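The Prernumlow Word List is a record of dialect terms for household work, kept in plain text and maintained by the Wevik Language Archive. It replaces the earlier typed version.

# Prernumlow Word List

## Summary

The list holds 375 headwords gathered from speakers in and near Prernumlow. Each headword is given with its meaning, its usual spelling, any other spellings on record, and the village where it was heard. Most of the terms concern cooking, washing, mending and the care of the house. Farm terms are left out, as they are held in the Namine collection.

The archive offers the list for study and teaching. It may also be of use to local groups preparing talks or displays.

## Contents

| File | Content |
|---|---|
| `words.csv` | One row per headword |
| `spellings.csv` | Other spellings, linked to the headword |
| `villages.csv` | The 18 villages covered, with short codes |
| `notes.md` | Remarks on doubtful entries |

All files are saved as UTF-8. Commas within a meaning are kept, and the whole field is placed in double quotation marks.

## Fields in `words.csv`

- `id` – a fixed number, never used again if an entry is withdrawn
- `headword` – the spelling chosen by the archive
- `class` – noun, verb, adjective or phrase
- `meaning` – a short gloss in standard English, of no more than 200 characters
- `village` – a code from `villages.csv`
- `certainty` – `firm`, `fair` or `doubtful`
- `source` – `interview`, `letter` or `print`

An empty `village` field means that the speaker did not wish the place to be recorded. It should not be read as an error.

## How the material was gathered

Interviews were held in speakers' homes and followed a printed list of questions. Speakers were asked what they called a given task or object, and then whether their parents had used the same word. The second answer is entered in `notes.md` only where it differed.

Letters were accepted from former residents. Terms known only from print were taken from the Dumitrescu glossary and are marked accordingly; they have not been confirmed by any living speaker, and users should treat them with care.

## Known limits

1. Coverage is uneven. The river villages supplied far more words than the hill villages.
2. Spelling follows sound where no written form was known, and two listeners may have heard the same vowel differently.
3. Words for washing by hand are well covered. Words for preserving fruit are not, and further work is planned.
4. A term marked `doubtful` may be a family word with no wider use.

## Corrections

Corrections should quote the `id` and state where the word was heard. Changes are entered each August – requests that arrive later are held for the following year.
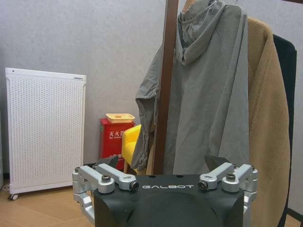 ## Terms of use

The list may be copied and adapted, provided that the Wevik Language Archive is named as the source and any changes are stated. Entries taken from the Dumitrescu glossary should also be credited to that work. Recordings of the interviews are not part of this release.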